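Category: Front desk & visitors > Set-up guides

SECTION 7: SETTING UP THE SIGN-IN POINT

For whoever is opening up at Skornau. Replaces the old sheet by Yung-ching Chang, please bin that one. Last changed 19 January 2021.

You need: kiosk stand, white visitor cards (box of 240), two retractable belts, keyboard, the desk radio, one office chair.

7.1 Placing the stand

1. Stand goes on the floor by the pillar, round base flat on the carpet. Not on a cable. Check underneath.
2. Turn it at an angle, screen towards the chair side. Back panel ends up facing the desk, that's fine.
3. Push the top gently. If it rocks, the base bolts want tightening. Allen key is in the Priklow toolbox.
4. Leave 800 mm clear on the door side for wheelchairs and buggies. Measure it, don't guess.

CAUTION: never drag the stand by its upper section. Two people, lift from the base.

7.2 Belts

1. Pull the belt out slowly and clip it into the next post. Listen for the click.
2. One run goes across the room between the desk and the glass doors. Second run beside the stand.
3. Glass doors must open fully. Try both of them after the belts are on, not before.

NOTE: don't let go of a belt half way. They snap back hard, and Hui-mei Kan has the bruise to prove it.

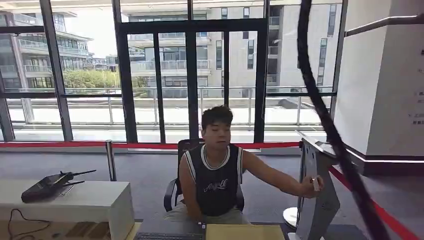

7.3 Testing with a card

1. Sit down for this. Chair height matters, plenty of visitors will be seated and the reader has to work from there.
2. Hold a white card flat and close to the reader. Wait for the beep.
3. No beep: wipe the card, try again, then try a differnt card.
4. Still nothing: unplug, count to 7, plug back in. Start-up takes a while, leave it alone.
5. Put the test card back in the box. They go missing.

Do not tap the card on the casing. Doesn't help, scratches it.

7.4 Desk side

1. Keyboard in the middle of the desk. Type the day code, press Enter.
2. Radio stays on top of the white cabinet, antenna up. Signal is poor anywhere lower.
3. Any loose cable by the cabinet: coil it, tuck it in behind. Trip hazard.
4. Flat cardboard can stay on the desk until the delivery's checked, then recycling.

NOTE: no drinks on the desk. Last October's keyboard was tea.

7.5 Closing down

Log out first, then switch off at the wall. Unclip belts and walk them back in by hand. Cards locked in the cabinet. Chair under the desk or the cleaners cant get round.

Faults to Mbali Lekota before lunch, Bernadette Haddad after. Replacement cards and belts come from Jurnadari, allow two weeks. Quote the number on the underside of the base, they won't send anything without it.

Section 8 is the badge printer.

2 comments | 7 shares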